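Play kitchen sort-out, finally

2026-10-09

OK quick one, I have a load of laundry going and a call in a bit. The play kitchen stuff has been living in four different bags since January and I was sick of stepping on it. So. Dumped everything out, wiped down the table, started over.

The rule this time is it all has to fit in the one Sturcombe crate. No overflow bag. No "just for now" bag. Pretend food goes in, dishes go in, anything with a crack goes in the trash. I was going to buy the big Amico shelf unit but Siriporn Suksawat talked me out of it - she said you just fill the shelf and then you need another shelf. She's right, anoyingly.

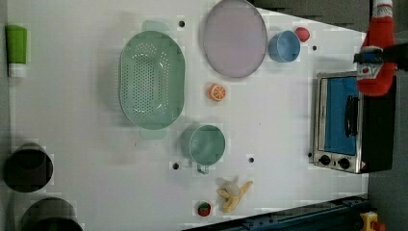
How do you clean plastic play food without wrecking it?

Warm water, a drop of dish soap and an old toothbrush for the grooves, then leave it on a towel overnight. Skip the dishwasher, the heat warps the thin pieces and I've lost a whole set of plates that way.

The green colander is staying, I don't care how much room it takes up. It gets used for soup, for hats, for everything. The peeling banana stays too. Ketchup stays, obviously, every meal in this house gets ketchup, including the strawberry.

Toaster oven is the problem. It's the bulkiest thing by far and it will not go in the crate with the lid on, I tried it four ways. Might sit on top. Might go on the windowsill next to teh plants.

Still need to find the other half of the orange. Checked under the couch, got a sock and a crayon. Laundry just beeped, more later.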